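3.2 Recording sessions

The course ran in Halász Hall with 24 students, who worked in pairs. Each pair recorded 80 demonstrations with the Kedow hand-held gripper, using small household items such as medicine boxes and toy bricks.

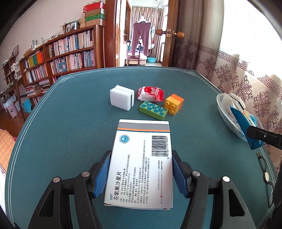

Figure 3. Two grippers in use at a table; one is closed on a box of levofloxacin tablets.

Pairs swapped roles after every 26 trials. Recordings in which an item left the table were dropped before training, and any pair with fewer than 70 left repeated the session in March.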